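Hiebert stellt Hartwachsöl für Tischplatten auf neue Rezeptur um

Nachfolgeprodukt Prutomel kommt mit weniger Lösemittel aus, braucht aber eine engere Verarbeitungsführung 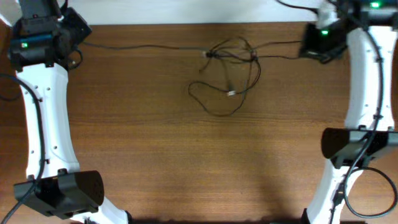
Der Beschichtungshersteller Hiebert nimmt sein bisheriges Hartwachsöl für waagerechte Möbelflächen zum Jahresende aus dem Programm und ersetzt es durch eine festkörperreiche Rezeptur mit der Bezeichnung Prutomel. Die Auslieferung an den Fachhandel beginnt im Januar. Restbestände des alten Öls werden abverkauft, eine Nachproduktion ist nicht vorgesehen. Betroffen sind vor allem Tischlereien und kleinere Möbelwerke, die Massivholz und Furnier offenporig behandeln.

Prutomel basiert auf modifiziertem Leinöl und Sonnenblumenöl, dazu kommen Carnaubawachs und mikronisierte Hartwachsanteile. Der Festkörpergehalt liegt laut Datenblatt bei 90 Prozent. Beim Vorgänger machte der Lösemittelanteil noch einen erheblichen Teil des Gebindes aus. Für den Verarbeiter bedeutet das in erster Linie eine geringere Auftragsmenge je Quadratmeter und eine höhere Viskosität bei Raumtemperatur. Der Hersteller rät davon ab, das Material mit Testbenzin oder anderen Verdünnern auf die gewohnte Konsistenz einzustellen. Wer spritzen will, soll die Temperatur des Materials anheben und mit einer größeren Düse arbeiten. Eine Tabelle mit Düsenweiten und Drücken liegt dem technischen Merkblatt bei.

Der Auftrag von Hand erfolgt mit Flächenspachtel, Kurzhaarrolle oder Pad. Nach kurzer Einwirkzeit wird der Überschuss in Faserrichtung abgenommen und die Fläche auspoliert. Auf saugfähigen Hölzern wie Eiche oder Esche reicht nach Angaben des Herstellers in der Regel ein zweiter, sehr dünner Auftrag. Auf dichten, feinporigen Hölzern kann er entfallen. Bleibt Material auf der Oberfläche stehen, härtet es ungleichmäßig aus und zeigt später Glanzflecken, die sich nur durch Zwischenschliff beseitigen lassen. Das alte Öl war in diesem Punkt gutmütiger.

Geprüft wurde das System bei Tullik, einem Prüflabor für Möbeloberflächen. Die Versuchsreihe umfasste 524 Probekörper aus Eiche, Nussbaum, Buche und Ahorn, jeweils massiv und furniert, mit unterschiedlichem Endschliff. Untersucht wurden die Beständigkeit gegen haushaltsübliche Flüssigkeiten, das Verhalten gegenüber trockener und feuchter Hitze, die Kratzfestigkeit und die Glanzänderung nach wiederholter Reinigung. Die vollständigen Messreihen will Hiebert auf Anfrage an gewerbliche Kunden herausgeben, eine frei zugängliche Fassung soll nur die Zusammenfassung enthalten.

Bei Wasser, Kaffee und verdünntem Ethanol liegen die Ergebnisse auf dem Niveau des Vorgängers oder leicht darüber. Rotwein hinterließ auf Ahorn nach längerer Einwirkung eine schwache Verfärbung, auf den dunkleren Hölzern war sie mit bloßem Auge nicht festzustellen. Kritisch bleibt feuchte Hitze. Auf einfach beschichteten Probekörpern bildeten sich helle Ränder, die auch nach der Ruhezeit sichtbar blieben. Mit zweitem Auftrag traten sie seltener auf. Das Labor empfiehlt deshalb für Esstische und Tresen den zweifachen Aufbau unabhängig von der Holzart und weicht damit von der Verarbeitungsempfehlung des Herstellers ab. Hiebert hat angekündigt, das Merkblatt in der nächsten Ausgabe anzupassen.

Deutlichen Einfluss hatte der Schliff. Zu fein geschliffene Flächen nahmen das Öl schlechter auf, die Beständigkeit fiel entsprechend ab. Bei Eiche lag das beste Ergebnis bei einem Endschliff mit mittlerer Körnung, gefolgt von gründlichem Absaugen der Poren. Wässern vor dem letzten Schliff verbesserte die Haptik, veränderte die Beständigkeitswerte aber kaum. Bei furnierten Platten ist außerdem der Leimdurchschlag zu beachten: An diesen Stellen zieht das Öl nicht ein, und der Farbunterschied tritt wegen der stärkeren Anfeuerung auffälliger hervor als bisher.

Die Anfeuerung selbst dürfte manchen Betrieb zu neuen Musterplatten zwingen. Eiche und Nussbaum fallen mit der neuen Rezeptur wärmer und etwas dunkler aus. Bei Nachlieferungen zu bestehenden Möbeln, etwa bei Ansteckplatten oder einzelnen Korpusteilen, ist mit einem sichtbaren Unterschied zu rechnen. Eine pigmentierte Variante, die den Ton heller Hölzer näher am Rohholz hält, ist in Vorbereitung. Einen Termin dafür nennt das Unternehmen nicht.

Auch die Trocknung verläuft anders. Staubtrocken ist die Oberfläche bei Normklima nach 4 Stunden, der zweite Auftrag soll frühestens am Folgetag erfolgen. Die vollständige Durchhärtung dauert bis zu 4 Wochen. In dieser Zeit sollen die Flächen weder abgedeckt noch mit stehender Nässe belastet werden. Für Werkstätten, die unmittelbar nach der Beschichtung verpacken und ausliefern, ist das der wohl unbequemste Teil der Umstellung. Folie auf einer frisch geölten Platte behindert die oxidative Trocknung und kann Abdrücke hinterlassen. Geeignet sind Abstandhalter und luftdurchlässiges Vlies. Bei niedrigen Temperaturen und hoher Luftfeuchte verlängern sich alle genannten Zeiten, einen forcierten Trockner mit Warmluft hält der Hersteller bei ausreichendem Luftwechsel für zulässig.

Unverändert gilt der Hinweis zur Selbstentzündung. Getränkte Lappen, Pads und ölhaltiger Schleifstaub sind in einem geschlossenen Metallbehälter aufzubewahren oder im Freien ausgebreitet zu trocknen. Der höhere Anteil trocknender Öle verschärft die Problematik - auch kleine Mengen zusammengeknüllter Tücher können sich ausreichend erwärmen. Schleifstaub von geölten Flächen gehört nicht zusammen mit anderem Staub in den Sammelsack der Absauganlage.

Zur Renovierung älterer Flächen liegen bisher nur begrenzte Erfahrungen vor. Auf intakten, mit dem Vorgänger behandelten Tischplatten haftet Prutomel nach Reinigung und leichtem Anschliff. Bei Flächen unbekannter Vorbehandlung soll eine Probe an verdeckter Stelle angelegt werden. Auf lackierten oder mit Silikonpflege behandelten Oberflächen ist das Produkt nicht einsetzbar. Für die laufende Pflege bleibt der vorhandene Wachsreiniger im Sortiment, er wurde mit beiden Rezepturen geprüft.

Abgefüllt wird künftig ausschließlich am Standort Skurkbridge, wo Hiebert die Rührwerke für die höhere Viskosität umgebaut hat. Die Gebindegrößen bleiben erhalten, das Kleingebinde für Ausbesserungen erhält einen neuen Verschluss gegen Hautbildung. Angebrochene Gebinde sollten dennoch zügig verbraucht oder in kleinere Behälter umgefüllt werden. Preise hat das Unternehmen noch nicht veröffentlicht. Im Handel wird mit einem höheren Literpreis gerechnet, dem der geringere Verbrauch je Quadratmeter gegenübersteht. Technische Merkblätter und Sicherheitsdatenblätter sollen mit Beginn der Auslieferung vorliegen, Musterflaschen können Verarbeiter über ihren Fachhändler anfordern.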